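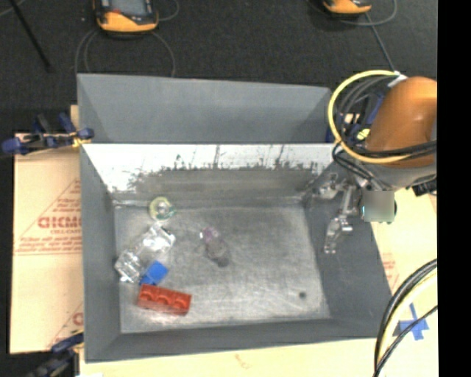 A gray metal bin with a few things in the bottom.

Can we talk about encores for a minute? I went to see Ustard at the Budgate in November, my third time seeing them, and I came home grumpy, and I've been trying to work out why ever since. The show was great. The horns were tight, the drummer was having the time of his life, and Charito Lacson sang like she wanted to take the roof off. Then they waved, walked off, and we all stood there clapping in the dark for a song everybody in the building knew was coming.

They hadn't played "Curen." Of course they hadn't! It's the song that got them out of bars and into rooms like this one. The house lights stayed down, the guitar tech came out and tuned a guitar in plain view, and a man near me had already gotten his phone out to film it. And still we had to clap. My hands hurt. I'm not twenty-five anymore.

I know how this sounds. A free extra song and she's complaining. But it isn't extra, is it? It's printed on the set list. I saw it taped to the stage when I squeezed down front afterward, a line drawn under the last "regular" number and then three more titles below it. Those three songs are part of what I paid for, and I'm being asked to beg for them.

My friend Ningsih Pattinasarany thinks I'm being a crank. She played bass in a touring band for 7 years and she says the break is for the players more than for us. You drink some water, you change a soaked shirt, the singer gets to stop singing for two minutes. Fair enough, and I hadn't thought about the shirts. But then say so! Tell us you're going to grab a drink and come back. I would cheer for that. I'd probably cheer louder, to tell the truth, and I could use the time to go get a drink of my own.

Ningsih also told me about a night when her band walked off and the crowd just - left. The clapping died down, people started putting on coats, and the four of them were backstage with their best song still unplayed. They went home without doing it. She laughs about it now, but I think it's the saddest tour story I've ever heard, and it wouldn't have happened if they'd just kept playing.

The best encore I ever saw was by a singer called Rahman, in a room that holds maybe 100 people if they all breathe in. He'd finished. The lights were up, the music was on over the speakers, and half of us were in line for the coat check. And nobody would stop yelling. So he came back out with his jacket already on and played an old waltz he only sort of remembered, and he had to ask a woman in the front for the second verse. It was a mess. I loved it so much I called my sister from the parking lot.

I've thought about that one a lot more than I've thought about any song I've heard at the Budgate, and I've been going there since I was in college. You can't plan a thing like that. If a band does the fake goodbye every single night of the tour, how would they even know when a crowd really wants them back? We've all been trained to make the same noise either way.

A few acts have dropped it and I'm always happy when I run into one. They say "we've got three left, we're not going to go stand behind a curtain," and the place goes nuts. Those last three songs feel different, too. There's no dip. You ride straight through to the end, sweaty and hoarse, and then the lights come on and you go find your car.

I'll be back for Ustard the next time they come through, obviously. I've got "Curen" stuck in my head as I type this. But when Charito waves and heads for the wings, I'm keeping my hands in my pockets until she comes back out. Ningsih says she'll clap for both of us.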